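Section 4: Laying the cloth and setting up your table

By now you'll have unpacked the Weteo tabletop kit and checked everything off against the card in the lid, so it's time for the part most of our customers tell us they enjoy, which is getting the table ready. Take your time over it. A well-laid table will serve you for weeks with hardly a fuss, and a badly laid one will have you tugging at corners every single morning.

What you'll need

The gridded cloth
Four corner clips (in the small paper bag)
The soft brush
A damp sponge and a dry tea towel
Whatever everyday things you plan to keep on the table

Before you start

Choose a table that sits flat on the floor and doesn't rock. If yours has a wobble, sort that out first with a folded bit of card under the short leg, as the grid will only make a wobble more annoying. The cloth suits tabletops up to 60 centimetres deep without folding, and anything smaller just means a bit more hanging over the side.

CAUTION: Don't iron the cloth with the printed side up. Uldis Paulauskas, who wrote the first version of this guide, did so with our very first sample and the white lines came away on the iron. Turn it face down, put a tea towel over it, and use the coolest setting you have.

Laying the cloth

1. Wipe the table with the damp sponge, then go over it with the dry tea towel. Crumbs feel like pebbles once there's a cloth on top of them.

2. Unfold the cloth in the middle of the table and open it outward, one fold at a time. Please don't shake it out like a bedsheet, tempting as it is.

3. Pick one printed line near the front and bring it parallel with the front edge of the table. Once that line is true, the rest will look after itself.

4. Smooth from the centre toward the corners with the flat of your hand (or the soft brush, if you've got rings on).

5. Fit the back two clips, smooth once more, and then fit the front two. The clips should grip snugly but you shouldn't need to force them.

NOTE: If the fold creases are stubborn, leave the cloth clipped overnight. Most of them will have relaxed by breakfast.

Setting out your things

Now for the fun bit! We like a mixture on the table: something soft or silly, something from the kitchen, something with square corners. Dishes and toys out of your own cupboards are perfectly good, and there's no need to buy anything special. Rasa Uibo in our Vurkside shop swears by a rubber chicken, and I've come round to her way of thinking, because a bright colour against the pale cloth is very easy to find again when you've been moving things about.

6. Start with the back row. Put the larger things there, leaving a hand's width between neighbours where you can. A loose row is fine, and nothing has to line up like soldiers.

7. Keep the middle of the table for whatever you're working with at the moment. One small item standing upright is plenty to begin with.

8. Cups can be nested in bowls to save room. Set the bowl down first and let the cup lean in it, then give the table a gentle nudge to check that neither of them wants to travel.

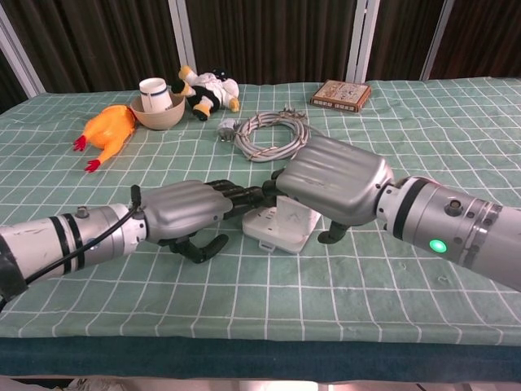
9. When you're happy with the arrangement, jot it down on the layout sheet at the back of this guide. Name the object, then the square it sits on, counting from the front left corner. If something covers several squares, write down the one under its middle.

10. At the end of the day, take the things off from front to back, so you're never reaching over a bowl to get at something behind it.

CAUTION: Nothing hot goes on the cloth, please, and nothing heavier than 500 grams should be left on it overnight, or you'll find a dent in the weave the next day. Ceramics should be set down and lifted, never dragged.

Looking after the cloth

Brush it daily and sponge it when it needs it, with plain water and a drop of dish soap. For a proper wash, take off the clips, use a cool gentle cycle, and dry it flat in the shade. We had a cloth on the line at Boduvau through most of June and the green faded to next to nothing, so do keep it out of the sun.

Replacement cloths are part number 515 and come in the same colour. Spare clips are sold in fours. Zane Siliņa looks after spare parts and is happy to help if your table is an odd shape and you'd like a cloth cut to suit.

Section 5 covers the storage tray and its dividers.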